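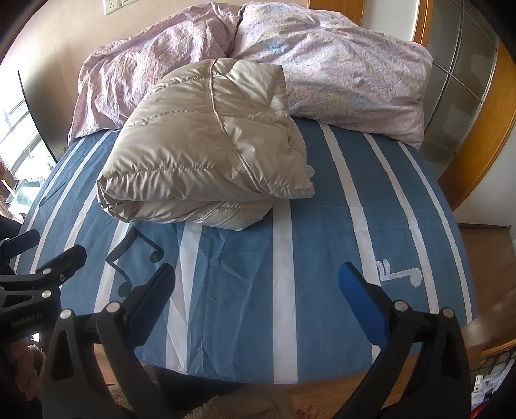 *Photo: Kumaresan Marar*

**Wednesday, late**

Jacket folding again, second bedroom. Started at 9:40 after the window light had settled. Wrist camera on auto exposure for the first few takes, then locked, as the striped sheet was pulling the brightness up and down whenever the tool tilted.

Task as written on the Lostano sheet: approach the bundle with the fingers fully open, close on the near edge, lift clear of the bed, set down, open, back off. Target length 19 seconds. My first takes ran long. I slow down before contact without meaning to, and the policy will learn the pause along with everything else. Kumaresan noticed the same thing in his Pidero kitchen set last month and ended up throwing out 80 takes.

Down is awkward to demonstrate. With a towel I can feel through the handle when the pads have it. With the jacket the fingers close a long way before there is any push back, and by then the shell has started to slide over the filling. Best results came from taking two of the quilted channels at once and keeping the fingers nearly parallel to the mattress. Coming in steeply, I pinched the sheet too -- four takes marked bad for that.

The remote arm at Koster did worse on this one in January. There was enough delay in the link that I always squeezed late. Holding the gripper in my own hand is faster, but I have to watch my elbow. It is easy to make a move that no arm on the bench could copy, and the checker only catches it at upload.

Tracking dropped out twice, both times when I leaned over the bed and brought the tool in very close to the sheet. Plenty of pattern there to track at normal height. Stayed higher on the approach afterward and had no more losses before lunch.

Running total for soft items is now 1,051, of which more than 500 are jackets and sweaters. Akatton want the rolled shapes kept separate from the flat folds, so I went back and relabeled this morning's batch. Tedious. The label tool still forgets the last choice when it moves to the next clip.

Right wrist sore by four. Raised the handle strap one notch.

Tomorrow: same jacket, unrolled, sleeves out. Charge both batteries. Ask Kumaresan whether his 19-second limit includes the back-off.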